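Grositz Small Press: Progress Report to the Hayashi Fund, Second Period

Submitted by Leilani Marchetti, managing editor

You asked us to keep this one shorter than the last one. Tomoyo has hidden the adverbs and we are doing our best.

Where the book stands

The anthology of new ghost stories, working title Grasedus, closed to submissions in March. We received 234 stories. Our guidelines asked for a limit of 3000 words, a figure many writers treated as an opening bid. After a first read we kept 82, and Sadao Hoshino and Kazue Nagano are now reading those a second time, separately, and comparing notes by phone. They have agreed on nine stories so far. They have also agreed that there will be no more haunted dolls, and I have written to the four authors concerned.

The longest story still in the running is 2433 words and is, in my opinion, the best thing we were sent. Sadao thinks it ends a page too late. Kazue thinks it ends a page too early. The author has been told to leave it alone.

Editing

Each chosen writer gets one round of notes and one phone call. The calls were in our application as half an hour each. They are running closer to an hour, mostly for good reasons, and I have stopped pretending otherwise in the schedule. The extra time is mine and is not being charged to the grant.

Guðlaug Kárason is copyediting as the stories come in. She has asked me to record that "alright" is staying out of the book. It is recorded.

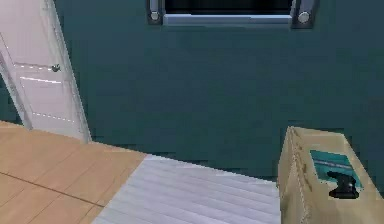
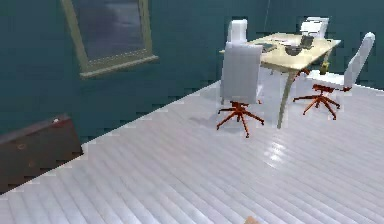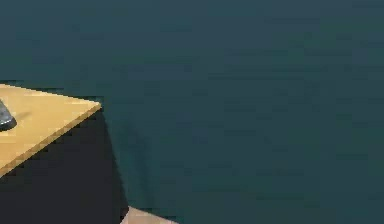 Teal, three times over.

Design and printing

The cover is late. We had two drafts in May, one of which put the title where the barcode goes, and the other of which made the book look like a guide to managing your pension. A third is due in July. The inside pages are in better shape: the typeface is picked, the margins are settled, and the sample chapter can be read by people over forty without holding it at arm's length.

Plotero, our printer, has held its quote until the end of September. If the cover slips again we will go past that date and the price may change. I would sooner tell you now than in the next report.

Selling it

Our last anthology sold best at two library readings and one street fair where we were placed beside the kettle corn. We plan to repeat all three, and have asked for the same spot at the fair. Tomoyo Tamura is also talking to independent bookstores. Three have said yes, one has said yes if we stop calling at lunchtime.

Changes to the budget

One. We moved the money set aside for a launch trailer into contributor fees, as you approved by email in April. Everyone in the book will now be paid on signing, where the first plan had them waiting for publication day.

Next period

Final choices made and contracts out. Cover approved. Running order settled, which will take two editors and one long afternoon with the door closed. I will send page proofs with the third report, along with the receipts you asked for and the one from last time that I have since found in my coat.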